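Print this page
E-mail this page

CHAPTER 6
Grasp Loss and False Holding States

6.1 A failure at Lilport

The packing cell at Lilport ran a single arm with a parallel two-finger gripper, built by Erker and controlled by software from Hlongwane. Its job was to lift boxed pump seals from a table and set them in a tray. During a night run the arm completed 47 placement cycles in a row with nothing between its fingers. The cell controller recorded every one of them as a success. The fault came to light at 4 a.m., when the operator on the next line found the tray empty and the finished-goods tally at 748.

Rhona Forsyth, the controls engineer on site, pulled the logs and found no alarm of any kind. The motor current was normal. The finger position was normal. The holding bit had been set at the start of each lift and cleared at the end of each placement, in the right order and with the right timing. By every test the program applied, the gripper had been holding a box.

The cause was a single threshold. The program set the holding bit when motor current rose above a fixed value during closing. A worn guide rail had raised the friction in the finger drive, and the current needed to move the unloaded fingers had crept past that value over several months. From then on, closing on air and closing on a box gave the same answer.

6.2 Terms used in this chapter

Grasp loss is the unplanned release of a part after it has been picked up. A missed grasp is a closing motion that never captures the part. A false holding state is any condition in which the controller reports a part in the gripper when there is none. The first two are mechanical events. The third is an error of measurement, and it can follow from either of the others or from a sensor fault alone.

The opposite error, a false empty state, is treated in Section 6.5. It is less common in packing work but more dangerous, as the controller may command the arm to open, reverse, or take a short path over a walkway while a part is still in its fingers.

6.3 Why one signal is weak evidence

Motor current rises when the fingers meet resistance. It doesn't say what the resistance is. A box, a bent finger, a dry rail, and the mechanical end of travel can all produce the same reading. Finger position is a better signal when the part has a known width, but it fails when the part is thin or when the fingers flex under load. The two should be read together, and both should be read again after the lift. The Lilport program read current once, on closing, and did not check it against position.

6.4 Checking the model before the machine
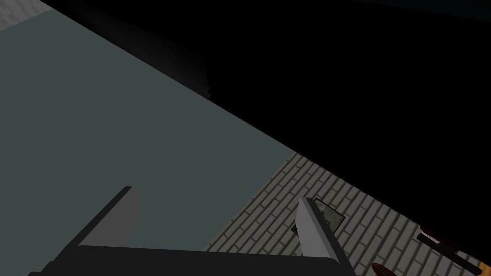 Simulation lets the engineer force a false holding state on purpose and watch what the rest of the program does with it. Fergus Purves rebuilt the Lilport logic in the Jilier simulator and ran it with the holding bit fixed at true. The rendered view can then be compared with the reported state. With the two fingers spread wide and no object held between them, a holding bit of true is wrong on sight, and any step the program takes on the strength of it should be listed as a hazard. The position of the gripper matters as well. One finger is seen against the blue-gray surface and the other against the brick-patterned floor, so the test should also ask where a part would land if it were released at such a pose. Light level deserves a separate note: much of the area past the surface is close to black, and a vision check that depends on finding a dropped part there would have little to work with.

The simulator won't reproduce rail wear unless friction is entered as a variable. Purves raised it in steps until the unloaded closing current crossed the threshold, then compared that value with the drive data Forsyth had taken from the cell. Problem 6 at the end of the chapter repeats this procedure with a two-signal check in place.

Print this page
E-mail this page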